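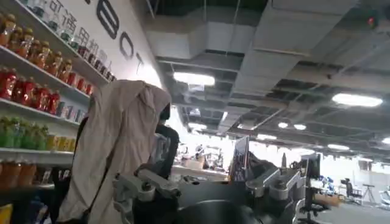
Kelora's bottle deposit scheme will start in June, the island council has confirmed, after shopkeepers were given more time to prepare for it. Customers will pay a deposit on every sealed drink sold in a plastic or glass bottle and get the money back when they return the empty one. The rule takes in whole displays of the sort where red bottles fill one shelf and green ones the next, with amber and orange above. Milk, cooking oil and medicines are left out.

The council says 203 shops, kiosks and cafes have registered so far. Those that sell drinks but have not signed up will be sent a second letter this month, and may be fined if they are still selling bottles without the deposit when the scheme opens.

Smaller shops had asked for the delay. Many said they had no room to store empties and did not want sacks of them standing by the till. Under the revised plan, shops below a set floor area can turn returns away as long as they put up a notice giving the address of the nearest collection point.

There will be 6 collection points at first, the largest of them in the old ferry shed at Grumano. It will open from 7am and has space for 900 crates. The others are in car parks and beside the two markets. The council has not yet said where the point for the northern villages will go – a site near the school was dropped after residents complained about the noise of glass being tipped.

Tendard, the haulage firm that already empties the island's recycling banks, will collect the bottles and take them to the mainland for sorting. Kröger, which supplies most of the island's cafes, said it would carry on taking back its own refillable crates as it does now, and that its customers would not be charged twice.

The deposit will appear on a separate line on till receipts. Bottles bought before the start date will carry no deposit mark and cannot be returned for cash, though they can still go in the recycling banks. Labels must be left on so that the mark can be read, and caps should be screwed back on. Broken glass will not be accepted.

Cafes that serve drinks to be finished on the premises can choose whether to charge the deposit. Registration forms are available from the council office and at the Grumano library.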